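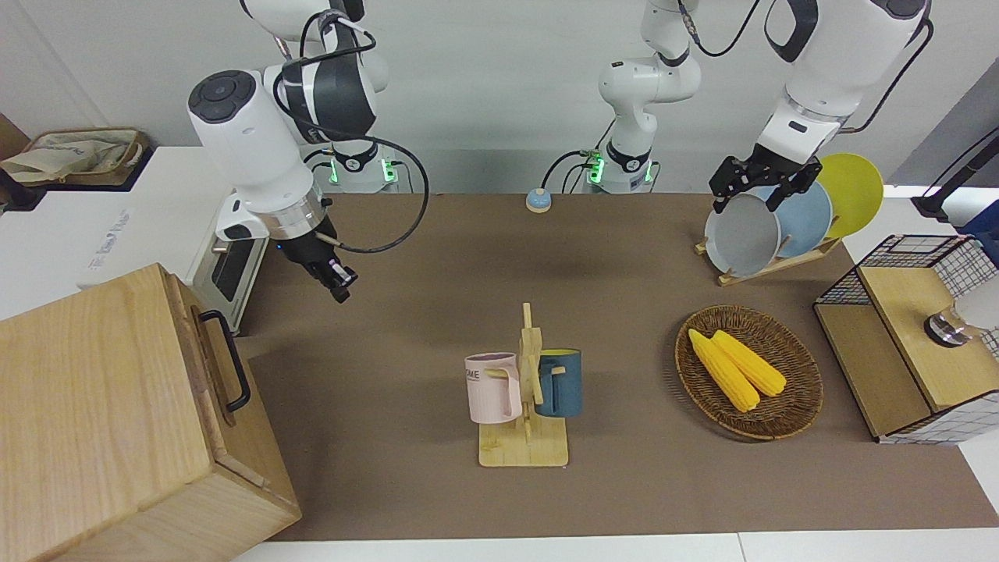 Ayantu Birhane keeps the equipment budget for the robotics workshop at Umell, a training center in Drodville that teaches kitchen and household automation to working technicians. She started planning for a second two-arm station in October, before the first one had been paid off.

"People ask what the arms cost and stop there," she says. "I ask them to send me the whole list. Arms, grippers, table, mounts, spare cables, the power work, shipping. Then I ask what's going to be on the table."

For her, that last item gets its own line. The household goods for the first station came to $2,543 over its first year, counting replacements. That covers plates, mugs, racks, baskets, play food, small appliances and the shelving to store all of it. The original estimate was far lower.

"We budgeted as if you buy one dish rack and you're done," Birhane says. "But a course wants a different rack, or a heavier plate, or mugs with a thicker handle. And you want duplicates, so a class doesn't stop when a plate breaks."

She now buys mugs and plates in mixed colors and keeps a box of extras under her desk. Anything that can't be replaced within 2 weeks goes on a separate sheet, and she orders a spare along with the first one.

Grippers are the part she would spend more on. Umell got quotes from two suppliers, Gebretsadik and Gikura. The Gikura quote for fingers, mounts and a service visit was $3,502. Gebretsadik came in lower but left out the visit.

"I took the visit," she says. "Our instructors can change fingers. They can't always tell why one arm has started closing late. Last time we lost most of a course waiting for someone to come out."

The table was a smaller argument. One instructor wanted a deeper top so that both arms could reach everything from any starting position. Birhane asked him to tape the size out on the floor with the door open. They stayed with the size they had.

She also asks for the wall outlets to be checked before anything is ordered. At the first station the electrician came twice, and the second trip wasn't in the budget. A toaster oven used only as a prop doesn't need power, she points out, but somebody will eventually ask to plug it in.

Her request for the second station includes 20 percent for things not on the list. The center's director cut that figure last time. Birhane has attached the receipts to the new one.

"It's mostly mugs and cables," she says. "I'd like him to see it line by line."

The decision is due before the spring courses are scheduled. If it's approved, the arms get ordered first, as they have the longest wait, and the plates last.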